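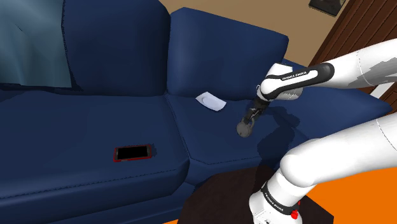
Nagano_Kel
How long should press needles stay in the ear before they are replaced? My course notes from Gritham give two different figures.

tarrow
Two days in the ear for most people, less if the site becomes sore. Body points can be left slightly longer.

Nagano_Kel
Thanks. One handout said 2 days and the other said 8.

P. Vandton
Eight is far too long for cartilage. Infection there is slow to clear and can leave the ear misshapen. I would query that handout with the college.

mossbank
The 8 may refer to seeds on tape, with no needle. Iwasaki's notes keep the two apart: Isamu Iwasaki, the chapter on retained needles. I leave seeds on for up to a week and have had little trouble.

P. Vandton
A week is still generous in warm weather. The tape lifts and the skin under it goes soft. I take seeds off at four days.

mossbank
That depends on the tape. I buy the Sekasik ones in boxes of 100 and they hold well enough. Nearly all of mine are still flat at the week.

tarrow
Flat tape says nothing about the skin underneath. Agree with Vandton on this one.

Nagano_Kel
I checked. The 8 is in the seeds section, but the page heading says needles. Have emailed the college.

mossbank
Worth asking which edition it came from as well. The April one had the tables reset — mine has the headings right.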